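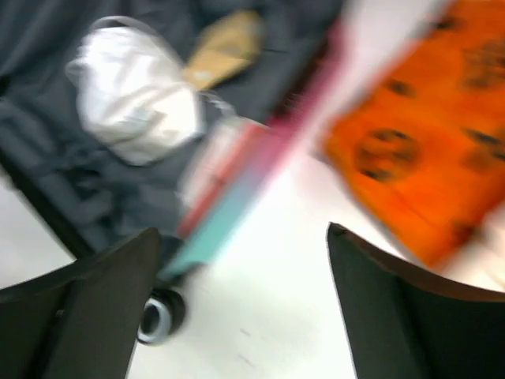

Slow Hands Teach Better

Most arguments about teaching robots by remote control are about volume. More hours, more operators, more tables. I think we should argue about pace instead.

Packing a bag is a fair test. The gray cloth gives when you touch it, small things lie on top of it, and the wrist view smears whenever the arm swings over the white table. A person driving the arm knows where everything is and hurries across. The robot learning from that recording gets only the smear.

At Drisadau we kept 108 demonstrations of this kind of work in September. Joon-young Kong and I went through them and threw out seven. All seven had ended well by the usual count. We dropped them for the approach — the operator had moved too fast for the wrist camera to show what the fingers were heading for.

People at Lebrun have told me this is fussy, and that a large enough set washes out the bad approaches. Maybe it does, if you can pay for one. We have two operators and two arms, and I would take a slow morning from them over a fast week.

So my request is a small one. Stop paying operators by the episode. Pay them by the hour, let them pause before they reach, and let them throw away their own bad runs. Nistham already works this way, and I would like to see Plellel try it.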